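3.2 Workspace and block task
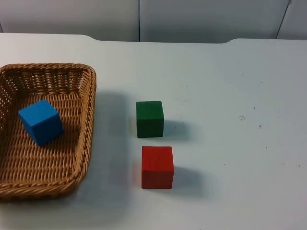 Figure 4. Block task on the white tabletop: blue cube in the basket, green and red cubes on the table.

Second build, done in the shared shop at Stelwood. Same arm as the home version (Dreltell kit, printed links) but new base plate and a stiffer elbow. Task kept simple - three wooden cubes, one woven basket, move cubes into the basket one at a time. Camera fixed for all runs, never re-aimed between trials.

We ran 115 trials on the old elbow and 292 on the new one. Not balanced, we know; the first elbow cracked on a Sunday and we didnt print another. Timeout 50 s per cube. A cube resting on the rim counts as a miss.

Color thresholds set by hand. Green gave the most trouble, the matte dark faces drop out under the shop lights, so the detector uses the top face only. Specks on the table were picked up as blobs too - fixed with a minimum area filter. Basket weave is still an issue for edge detection, see Sectoin 4. Gripper offset was re-zeroed every 10 trials.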